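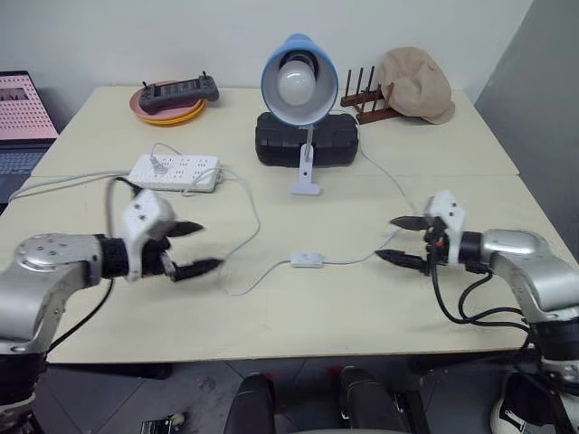

Simulation games should ship with their timing model documented

Most arguments about realism in simulators concern graphics. I think the more important question is how often the program updates its physics, and whether the player is told.

Take Wustetti, the harbour crane simulator from Nisix. The physics step is tied to the display rate. On a fast desktop the load swings in a believable arc. On an older laptop the same load, lifted at the same speed, swings wider and takes longer to settle. Players on the forum have argued over the correct winch settings for months, and both sides are right for their own machines.

Neusa Araújo's tram game, Bromness, takes the other route. It runs a fixed step and lets the picture drop frames when the processor falls behind. The result looks worse on weak hardware. Braking distances stay the same, though, and a timetable that works on one computer works on another. I would accept the stutter every time.

The usual objection is cost. A fixed step needs interpolation between states, and interpolation adds a little delay to the controls. Cremilda Fagundes made this case in her review of Bromness, where she found the brake handle slow to respond. I felt it too, mostly in the first hour. It is a fair complaint about the default settings, and the delay can be halved in the options menu by anyone with processor time to spare.

A weaker objection is that players do not care. The shared route library for Bromness held 2,058 entries when I checked in July, and 947 of them listed a target running time to the second. People who write down seconds care about timing.

I am not asking every studio to rebuild its engine. Tai, a glider simulator with a far smaller budget, prints its step rate on the settings page, next to a warning that appears when the machine cannot keep up. The text is 2 lines long. Nisix could add the same to Wustetti in its next patch, and the winch thread — now at 333 replies — could be closed.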